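Chapter 2
Starches and Thickening

Colour, flavour and texture all affect how a sauce is judged, and texture is the one most often spoiled by poor handling of starch.
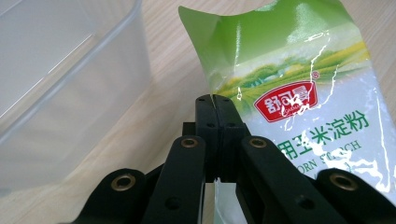

Starch granules swell when they are heated in water, and the liquid thickens as they do. Pure starches do this with less powder than wheat flour needs. Corn starch, sold in plastic bags like the one shown, gives a glossy sauce. Mix it with cold water first.

Section 2.1 covers gelling. Section 2.2 covers rolled doughs, which are dusted with starch to stop them sticking to the bench. Read the notes on work surfaces on page 84 before starting. 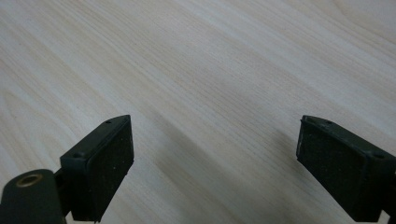

Figure 2.2 Pale wooden surface with fine grain.

Review terms are on page 146.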